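Home | Articles A–Z | Household | Materials | Contact

Wastebasket

A wastebasket (also waste bin, wastepaper basket, or in older texts paper basket) is a small open container for dry waste, kept inside a room. It is different from the kitchen bin, which usually has a lid, and from the outdoor container, from which the waste is collected. Most wastebaskets are round or rectangular and low enough to stand under a desk.

Name

The English word is formed from "waste" and "basket" and keeps the memory of the time when the object was woven. In American usage it is normally written as one word. In British usage "waste-paper basket" was common for a long time, and today many speakers say only "bin". Several other languages name the object after paper: German has Papierkorb and Dutch has prullenmand, in which the first part means scraps or things of little value. The French word corbeille also keeps the meaning of basket, even when the object is made of plastic.

History

Before paper was cheap, a household had little reason to own a special container for it. Paper with writing on one side was used again on the other side, and old sheets served for wrapping food, for lighting the fire and for lining drawers. Rags and bones were sold to dealers. What remained went into the fireplace or on the heap behind the house.

The paper basket became usual in the nineteenth century, together with the growth of offices, the regular mail and the daily newspaper. The first types were made by basket weavers from willow or cane, often with the same base as a bread basket but with higher walls. They were light and cheap, but small pieces fell through them, and tobacco ash was a danger. For this reason many offices changed to sheet metal. Wire baskets appeared in the same period and were liked in post rooms, where a letter thrown away by mistake could be noticed through the wall.

In the town of Dridiscombe the weaving of paper baskets was a small winter trade. The workshop Declercq sold its baskets to schools and to shipping offices, and its price list shows 11 sizes, of which the smallest was meant for a lady's writing table. The same workshop later bought a press and made baskets from perforated sheet, with the old willow shapes copied in metal. A few of these can be seen in the local history room.

After the middle of the twentieth century molded plastic took a large part of the market. The plastic basket does not rust, makes little noise and can be washed. Metal did not disappear, however, and mesh baskets came back into fashion with the open-plan office.

Materials and construction

Willow, cane and rush. Woven baskets are still made by hand. They should not be placed near a radiator, as the stems become dry and break at the rim first.

Sheet metal. The wall is rolled from one sheet and joined by a folded seam or by spot welding. The bottom is pressed separately and is often raised a little in the middle.

Perforated sheet. The holes are punched before the sheet is rolled. Round holes in a regular grid are the most usual pattern. The perforation lowers the weight and gives the light wall a decorative look, but dust collects on the inner side of the holes.

Wire mesh. A woven or expanded mesh is held between a rim and a solid bottom. Black paint or powder coating is very common. The same mesh is used for pen cups, letter trays and other articles of the desk, so that a full set can be bought in one style.

Plastic. Polypropylene and polyethylene are used most. Conical walls allow the baskets to be stacked for transport.

Wood. Square baskets of thin board were made for hotels and reading rooms. The Irnwood pattern, with slightly curved sides and a lift-out metal inner part, was copied by many joiners.

Shape and size

A narrower bottom makes stacking possible but also makes the basket easier to tip over. Makers correct this with a heavier base or a rolled foot. The Grolar office basket, a cylinder with straight walls, is 335 millimeters high and has a base ring for this purpose. Rectangular types use the space beside a desk better, while round types are stronger for the same thickness of wall, and they have no corners in which dirt can stay.

Liners

In the past a sheet of newspaper was laid on the bottom. Since plastic bags became cheap, many people line the basket with one, with the edge folded outward over the rim. In mesh and perforated baskets the liner also keeps back small waste such as pencil shavings. A bag that is too large hangs far down on the outside, and one that is too small slides in with the first heavy object. Some makers supply a loose ring which holds the bag in place and covers its edge.

Use in sorting

Where paper is collected separately, the basket under the desk is often kept for paper only, and all other waste is carried to a common point. Color marks and inserts which divide the basket in two are both found. Small inserts with a volume of 5 liters are sold to be hung on the rim of a larger basket.

Care

Plastic and painted metal can be washed with warm water and dish soap. Metal baskets should be dried well at the seam, where rust usually begins. Woven baskets are cleaned with a dry brush.

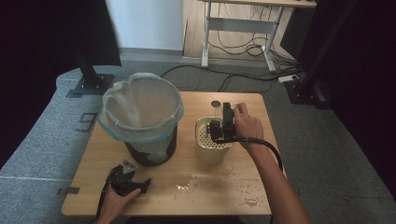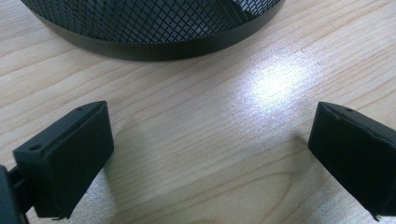 Containers on a light-colored wooden table. First picture: a round waste bin with a bag folded over the rim, and a gold-toned perforated container. Second picture: a round container of black metal mesh.

See also: Basket weaving; Desk; Letter tray; Perforated metal

Last updated: April

Comments (3)

Ans Brouwer: Good article. In the part about the names you could add that in Dutch we also say prullenbak, and I think I hear it more often now than prullenmand.

mesh_fan: Is the 335 mm of the Grolar with the base ring or without? I need one to go under a low shelf.

T.: My grandmother had one of the Declercq willow ones. The rim broke exactly as you write, it stood next to the stove.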